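3.2 Crease persistence in folded sheet goods

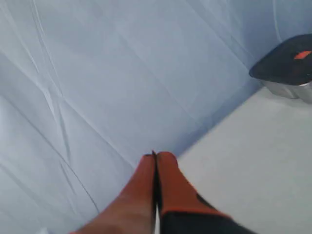 Figure 3. Light blue sheet fabric with fold lines and creases, next to a pale gray-white surface.

The retained fold is the main obstacle to a flat first lay. A sheet that has been stored under load does not return to a plane when it is opened. It opens into a set of panels joined by ridges, and each ridge acts as a weak hinge. When the sheet is folded again, the cloth tends to bend at these hinges even when the intended fold line lies a short distance away. The person folding then has two choices: to follow the old line and accept a small error in the overlap, or to force a new line and accept a double crease. Both choices were seen in the trials reported in Section 4, and they are treated there as separate outcomes.

We use the term "primary crease" for a ridge that runs without a break across at least one full panel and can be found by touch with the eyes closed. A "secondary crease" is one that can be seen under side light but not found by touch. The distinction was proposed by Lahtinen during the pilot phase in January, after the first coding sheet, which had a single category for all creases, gave poor agreement between coders. Fans of short creases that spread from a common point are coded as one secondary group, whatever the number of lines in the fan. Such groups are common near the corners of a folded stack, where several layers turn through a small radius.

Crease direction was recorded relative to the nearest hem. Lines within a narrow angle of the hem direction were coded as parallel, lines near a right angle to it as transverse, and all others as diagonal. Diagonal lines are of special interest because no standard fold in our protocol produces them. They come either from a shifted stack or from a sheet that was pulled to one side while it was being opened. Where a diagonal primary crease was found, the sheet was set aside and its storage position was checked against the log.

3.2.1 Materials

The test set was made up of 40 flat sheets bought in one lot from Karnero. All were hemmed on four sides and carried no print. They were washed once before use, dried on a line, and folded by the same person (Sjöberg) following the eight-panel pattern described in Section 2. Folded sheets were stored in stacks on open shelving in the Stokness linen room. Each stack was topped with a steel plate of 3000 g. Plate position was marked on the shelf edge with tape, so that the load could be returned to the same place after a sheet was drawn.

Storage time was the main variable. The short condition was one night. The long condition was 1000 hours, which was chosen to match the turnover of spare bedding in the Weldu guest apartments. One stack in the long condition could not be opened on schedule and was left for 1442 hours. Its sheets are reported separately and are not included in the means.

Room humidity was logged but not controlled. This is a weakness of the design. Cotton and cotton blends relax faster in damp air, and a stack opened on a wet day may show softer ridges than one opened in dry weather. The two conditions were interleaved over the test period to reduce the effect, but a climate chamber would have been the better solution.

3.2.2 Procedure

Each sheet was carried to the work table in its folded state and opened one fold at a time in the reverse order of folding. No smoothing was allowed at this stage. The coder then marked all primary creases on a paper outline of the sheet, first by sight and then by touch. Secondary creases were marked afterward with a lamp placed low at the short end of the table.

Lamp height turned out to matter more than lamp strength. With the lamp set high, a glossy fabric throws back broad highlights that can hide a ridge completely, or can suggest one where the cloth is only bowed. With the lamp low, the ridge shows a bright side and a dark side, and the coder can follow it to its end. Light colors are the harder case - on a pale cloth the bright side of a ridge is close in value to the flat panel beside it, and only the dark side can be used. For this reason, touch was given priority over sight for the primary category throughout.

After coding, the sheet was smoothed by hand with three strokes of the forearm, from the center toward each long side. The coding was then repeated on a fresh outline. The difference between the two outlines gives the share of creases removed by hand smoothing alone, without steam or ironing.

Two coders, Nishad and Karppinen, worked through every sheet independently. The second coder always received the sheet after it had been refolded along its own lines and opened again. This adds one folding cycle to the second reading, so the order of coders was reversed for half of the sheets in each condition. Disagreements were settled by a third reading (Nyberg), with the two earlier outlines hidden until the reading was complete.

3.2.3 Treatment of the hem zone

The strip along each hem was left out of the count. A hem is three layers thick, and the stitching pulls the cloth into a slight wave that is hard to tell from a short transverse crease. In the pilot, most of the disagreement between coders came from this strip. A crease that started in the open field and ran into the hem was kept and was taken to end at the stitch line.

Sheets with a slack or puckered hem were replaced from the same lot before the first storage period. The replacements went through the same wash and fold as the rest. The outline forms, including those from the pilot, are kept with the Zindon storage logs and use the sheet numbers given in Table 2.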